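Plilla 3000 upholstery and fabric cleaner: long-term review
By Desta Wubshet
Updated June 30, 2025

The Plilla 3000 is a corded spray-extraction machine for upholstery, stair carpet and car seats. It sprays a dilute detergent through a hand tool, and a vacuum channel in the same tool draws the liquid back into a recovery tank. The model has been on sale in more or less its present form since November, when the maker changed the hose coupling and dropped the separate pet tool from the box. The review unit has the new coupling. It was bought at retail and used in a two-bedroom flat and, for the heavier work, in the waiting area of a dental practice run by a colleague's sister.

What is in the box

Main unit with fixed hose, wide tool, crevice tool, a 250 ml bottle of the maker's own detergent, a hose-rinsing cap and a printed manual in six languages. The English section is readable but gives the dilution ratio only for the supplied detergent. The cable is long enough to reach across a normal living room from one socket. It winds by hand on two fixed hooks, and neither hook swivels, so it has to be unwound the slow way.

Construction

The housing is moulded plastic with a carrying handle over the centre of gravity. With the clean tank full the machine can be carried up a flight of stairs in one hand. Both tanks lift straight up. The clean tank seats with a definite click. The recovery tank does not, and it is possible to start the motor with it a few millimetres out of place, in which case suction drops by a noticeable margin and a little foam appears at the seam. Pressing down on the lid before starting cures it.

The hose is the weakest part. It is stiff when cold and tries to return to its coiled shape, which pulls the tool away from the work on long strokes. After a few sessions it had softened slightly. A swivel at the tool end would have been worth more than the second tank window.

Settings and controls

There is one rocker switch for the motor and a trigger on the tool for the spray. No heater is fitted. The manual allows warm tap water and warns against hot. In use, warm water cooled to room temperature well before the tank was empty, and for greasy marks it was better to fill the tank halfway and refill it.

The trigger has no lock. Gion Lehner, who used the machine for an afternoon on the practice chairs, found this tiring and went over to short bursts with two dry passes after each. That also left the fabric less wet, and I have used the same method since.

Results on flat-weave fabric

The practice chairs are covered in a grey synthetic flat weave. General soiling on the arms and front edges came out in two passes with the supplied detergent. Coffee needed a third pass and a five-minute dwell. Ballpoint ink spread slightly and did not lift, as one would expect from a water-based cleaner. No rings were left on any seat cleaned from seam to seam. Where only a spot was treated, a tide mark appeared on two seats and had to be removed by cleaning the whole panel.

Results on pile fabric

Velvets and other pile fabrics need more care with any extraction machine. The fibre type matters more than the look of the cloth: polyester velvet will normally tolerate water, viscose velvet often will not, and cotton velvet may mark permanently if the pile is crushed while damp. Check the care code before starting. W means water-based cleaning, S means solvent only, WS means either, and X means vacuum only. Where no label survives, test on a hidden part of the underside and leave it overnight. 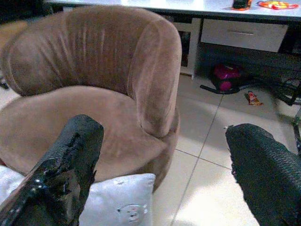
Tub armchair in a soft light brown fabric, with a pleated back.

Pleats and gathers are awkward for the wide tool. Its lip is rigid and spans the folds, so air leaks in at both sides and the liquid stays behind in the valleys. The crevice tool follows a fold well but sprays a narrow jet that is too strong at close range. The most even result on gathered panels came from misting the fabric by hand with a separate bottle, working it lightly with a soft brush and using the Plilla for suction only. This takes longer. It also avoids overwetting the padding, where trapped moisture can bring old staining back to the surface as it dries.

Once the liquid is out, brush the pile in one direction while it is still damp and again when it is dry. The maker's instructions omit this step.

Detergent

The supplied detergent foams little and has a mild smell that was gone by the next day. I also ran a tank of Rimetard, a low-residue concentrate from the trade counter. At the dilution on its label it cleaned slightly better on body grease and left the fabric less stiff. The Plilla manual says that other detergents may affect the guarantee, and buyers should read that clause before changing over. With either product a final pass of plain water is worth the time. Detergent left in the fibre attracts dirt, and poor rinsing is the usual cause of a seat that looks grey again within weeks.

Drying

Flat-weave seats were dry to the touch after 8 hours in a ventilated room with the heating off. Thick seat cushions took 20. Removable cushions should be stood on edge and turned once.

Noise

The sound is a steady mid-pitched roar with a sharper note when the tool seals against fabric. Conversation in the same room is not practical. Nokuthula Joubert, who runs the practice, had it moved to after closing time.

Cleaning the machine

The recovery tank opens wide enough for a hand and rinses quickly. The float cage inside it collects hair and has to be pulled off and cleared after each session. The hose-rinsing cap works: fit it, draw through half a litre of clean water, then run the motor for a minute with the hose held up. If this is skipped the hose smells within days. The clear window on the wide tool traps lint behind it and needs a coin to open, a poor choice for a part that has to be cleaned so often.

Compared with the Eder

The obvious alternative is the Eder 1798, which I have used on and off for two years. The Eder is heavier and its tanks are smaller, but it has a trigger lock, a softer hose and a flexible lip on the wide tool. On flat seats the two clean equally well. On curved backs and rolled arms the Eder recovers more liquid. The Plilla is easier to carry, quicker to empty and simpler to store, as the hose wraps round the body.

Spare parts

Plilla lists tanks, tools and the float cage as spares. The hose is a workshop part. I ordered a float cage through the Plestden branch and it arrived in four working days, correctly packed.

Verdict

Recommended for flat-weave seating, car interiors and stair carpet. For deep-pleated or heavily curved furniture the Eder is the better tool, unless you are prepared to do most of the work by brush.

For: light, large tanks, good suction on flat surfaces, easy to rinse.
Against: stiff hose, no trigger lock, rigid lip, recovery tank can be misfitted.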